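Small boxes with trays: keep them or toss them?

mindus_80
Clearing off the big white table tonight and I'm stuck on packaging again. You know the kind, a little black box, a white tray inside with a rectangular hollow, and a lid that takes up as much room as the rest of it. I've got a drawer with 30 of these and I can't close it anymore!

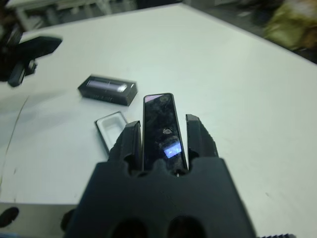

My rule so far is that anything that cost over $300 keeps its box for 2 years, and everything else goes out. But then I sold a Zudton recorder in November and the buyer wanted the original box, and of course I'd tossed it (still annoyed about that one).

dosamano
Keep the tray, lose the box. The tray is the part that fits.

mindus_80
But a tray with no box just slides around in the drawer, I tried it. What I do like is putting lid and tray side by side on the table before I decide, so I don't end up with lids that match nothing. 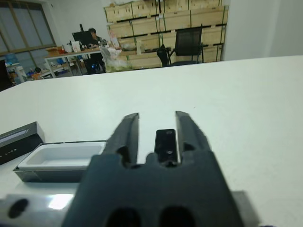 paperbagfan
Disagree with both of you. Flatten what flattens, recycle it, and if a buyer wants a box they can pay less. I got $80 for mine in a padded envelope, zero complaints.

dosamano
Foam doesn't flatten though. Where do you put that?

paperbagfan
Trash, sadly. Our pickup won't take it.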